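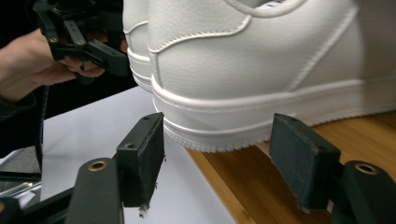 How should a white pair be stored between wearings? Side by side, on a clean surface, with the laces left in.

**Figure 2.** White sneakers, pair from the Ulunberg storage series.

The series covered 1,181 pairs. Scuffs were scored at the heel and along the ribbed sole edge.
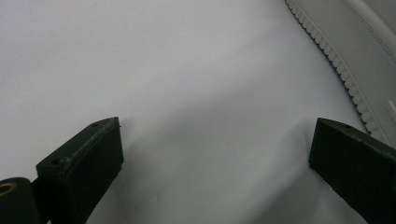
Keith McKinnon objected that sole edges collect dirt faster than heels and should be scored separately. We kept two scores per shoe.

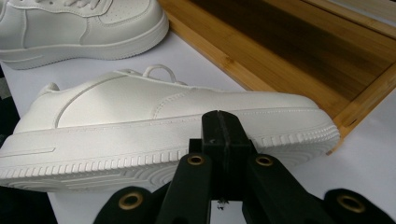 Scores were then averaged by pair, and pairs differing by more than four points were scored again.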